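The Sorting Table at Sondine

Every January, when the holiday rush is finally over and the hallway closets have reached the point where you open them with one shoulder, we pull everything out and go through it on the big white table. I have been helping with this for five winters now, and I still look forward to it — there is something very cheering about finding toys you had forgotten all about and deciding where they should live next.

Our playroom here at Sondine is small (it began with one shelf and a rug, back in 2000), so things do need a proper home. Blocks go with blocks, little things in bags stay in their bags until we have found a box for them, and anything with a cord gets set aside for a grown-up to look over. We try to have it all done by lunchtime, though I will admit that up to 18 families have come by to help in a good year and that a great deal of coffee and chatting goes on in between!

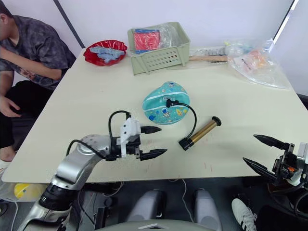

Light blue blocks, a single piece in the first picture and a pile in the second, and a pale green basket at the back of the table both times, with the red dish that we reach for whenever blocks need corralling.
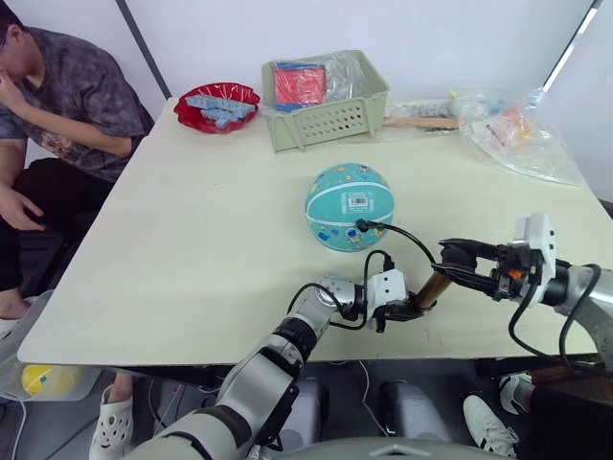
Birutė Strazds
Playroom coordinator, Sondine

The teal case with the astronaut and the planets on it is my favorite thing in the first picture, and I would happily carry my own pencils around in it. In the second one it is the little ball in the middle that I keep going back to, teal as well, with its tiny cartoon characters and the barcode sticker still on. The clear bags heaped at the back of the table there are next on my list, and I am hoping to find enough small boxes with lids.

If you have any of those at home that you no longer need, please bring them along the next time you visit. Amirhossein Bahrami is keeping a stack by the front door, and he is glad to take shoeboxes too.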